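Brumitley Adult Learning, Household Skills Course
Handout for Unit 2: Putting the Kitchen in Order After Shopping

Before you read
Please bring this handout to the lesson on Sunday. We will practice the same steps in the training kitchen, in pairs. If you missed Unit 1 (reading labels and dates), you can still follow this one, but keep the Unit 1 word list near you.

1. Why we begin with the table

Many people come home with the shopping and open the cupboards at once. They put one package here and another package there, and after a week they do not remember what they have. In this course we use a different order. Everything goes first on one table, and the cupboards stay closed until the sorting is finished. I learned this habit in my first job, in the store room of a small hotel called the Flarnell, and I still keep it at home.

The table should be one that you can walk around. A round table is good for this, but any shape will do. Leave a part of the surface free, so you have a place to put the first group when you start.
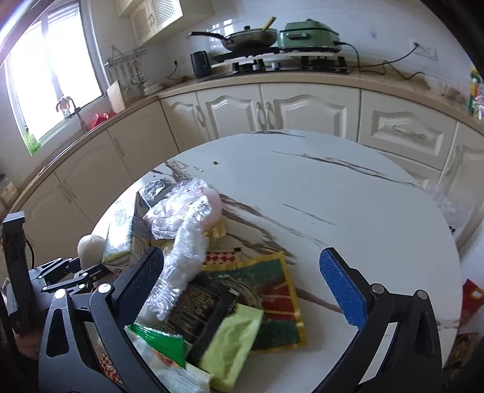 Reading time: 4 minutes (900 words with the Zevico worksheet)

A mixed pile is the normal beginning. On this table the food packages lie together with a black grater or slicer and a lime green cloth. There is a carton, a foil packet, several printed packets and a long item in bubbly plastic wrap. Toward the back, the surface is still bare, and we can use that part for sorting.

2. Making the groups

We take the things from the top of the pile and we do not pull from the bottom. If you pull from the bottom, a packet can tear on a sharp edge. With a grater or a slicer please be extra careful. First lift away what lies on it, then take it by the frame or the handle and put it to the side.

For each thing, decide one group:

Cold group: everything that the label says to keep in the refrigerator. Frozen food goes first of all, without waiting for the rest of the sorting.
Dry group: flour, rice, lentils, pasta, tea, sugar.
Open group: packets that are already open. They need a clip or a jar.
Tools: graters, knives, spoons, boxes.
Cloths: kitchen towels and cleaning cloths. Clean ones go to the drawer, used ones go to the wash.
Wrapping: empty bags, plastic, paper.

Do not make more groups than this in the beginning. Some students like to make a separate group for every kind of food, and then the table is full again.

A soft bag with something inside is a difficult case. Look into it before you decide that it is wrapping. In the March course we nearly threw away a bag of dried apricots this way, and they were quite expensive.

3. How much do you have?

When the dry group is ready, write the amounts on the worksheet. Use grams for everything, also when the label gives another unit. If you have two open packets of the same rice, add them and write one number. For example, a packet with 2,000 grams and a packet with 900 grams give 2,900 grams. A shelf in our training kitchen should not carry more than 3,000 grams of dry food in one row, because the boards are thin. At home you can judge it yourself.

The Admasu storage jars that we use in class have a wide mouth, so you can put your hand inside to dry them. Please wash them and dry them fully before you fill them. Write the date from the packet on a piece of tape and put it on the jar.

4. The floor and the bucket

After the table comes the floor. Small things fall down during sorting, and on a tile floor you can step on them and carry them through the house. Sweep first and wash after. If you wash without sweeping, the crumbs become paste in the grout lines.

Check the bucket before you fill it. Look at the bottom, not only at the sides. If there is residue from last time, rinse it out and wipe it with an old cloth, otherwise the dirt goes into your fresh water.

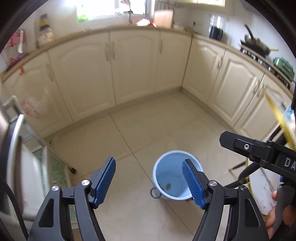
Fig. 2. Light blue bucket on the tile floor, with a small clump of residue at the bottom.

Put the bucket where you will not walk into it, near the base cabinets for example, and move it along when you work. Start in the far corner and go backward to the door. Wring the cloth well. Glossy tiles show every stripe when there is too much water on them.

Empty the bucket, rinse it and let it dry upside down.

5. Homework

Do the table step at home one time, with your own shopping or with the content of one cupboard. Fill the worksheet for the dry group only. Write also one thing that you did not know where to put, and in which group you placed it at the end. We will talk about these in the lesson before we begin Unit 3 (the refrigerator).

Brumitley Adult Learning | Contact the course office | Copyright Brumitley, all rights reserved | Back to top

This site uses cookies to remember your language and your course page. Accept | Settings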